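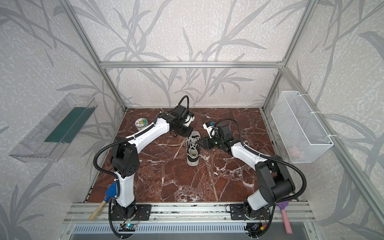 I got to the Flestport open day on 4/15/18 and skipped the coffee line, because I wanted to see the two-arm cell before the crowd did. Perla Villalobos runs the software side there, and she let me hang over her shoulder for a good while!
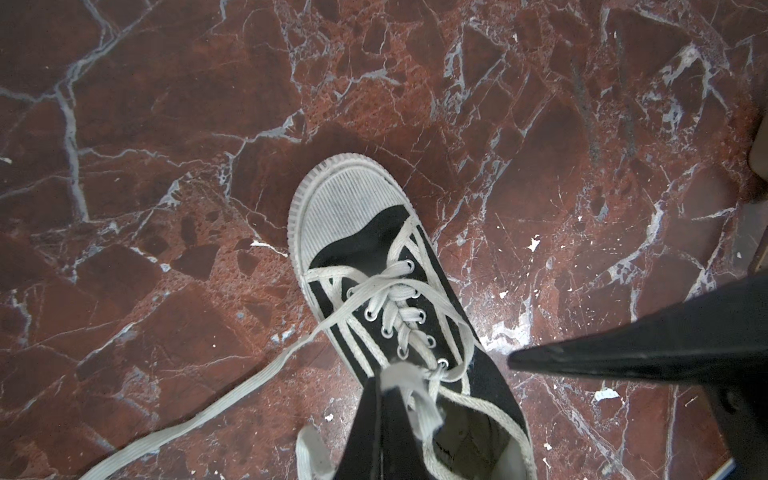 Her planner is called Relus. It treats each arm as its own job, then checks both paths against each other 5 times a second - slower than I'd guessed. Laces are the headache, she told me. A shoe has a shape you can model, but a loose lace is somewhere new every run.

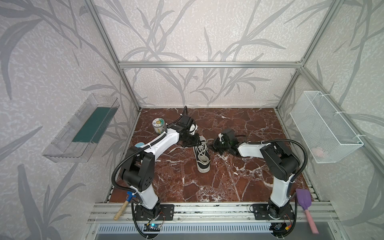

I asked about the wrist views and got a happy rant about calibration (11 settings, and she hates 2 of them).
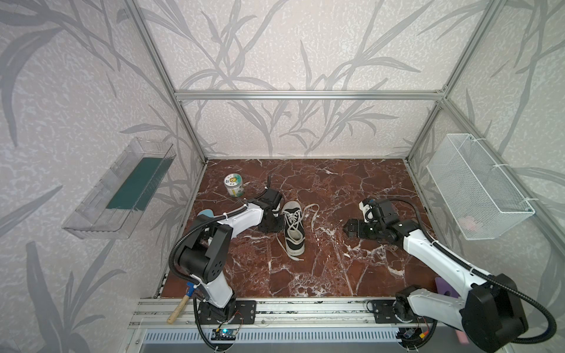 Getting there

Take the Tapia bus and get off at the side gate. Next open day is in May.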